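Workshop Practice for Beginners
Week 5: Laying out your work before you start

Welcome back, everyone, and thank you for leaving the benches so tidy last time. This week is a gentle one. We are going to spend the whole session on something most of us rush, and I was as guilty of it as anybody when I first took evening classes: getting the parts out and looking at them properly before a single screw goes in.

Begin with a clear tabletop and a flat square of board. An offcut will do nicely, and it needn't be pretty. Mine has travelled with me through every course I've taught at Juvport and it has the scratches to prove it. Put the board where your hands naturally fall, and keep your mug well away from it (you know who you are).

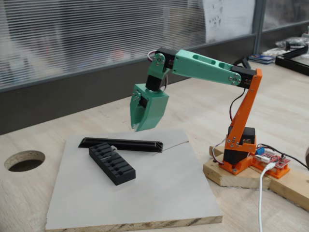

Now put down only the pieces you need for the next step. Two is plenty to begin with. Give each one its own bit of board if you can, and turn it so that its slots or ridges face upwards, where you can see them. Long, narrow parts tend to roll or slide, so lay those at the back and keep the blockier ones towards you. Dark parts show up far better on a pale surface - a small thing, but it spares your eyes in the evening, especially under the lamps in Room 11.

Run a fingertip along every groove before you try anything in it. Printed parts often carry a little whisker of plastic, and a light rub with fine paper will see to it. Please don't force a fit. If it feels tight, take it out, turn it round and have another go.

For practice at home, choose any small flat-pack item or kit and lay out the first step only. Make a quick pencil sketch of where you put things and bring it along on 4th December. The reading is the chapter on benches in the Nurine handbook, from page 86. There are spare copies in the cupboard by the door, and the code is 1361 - do lock it again afterwards.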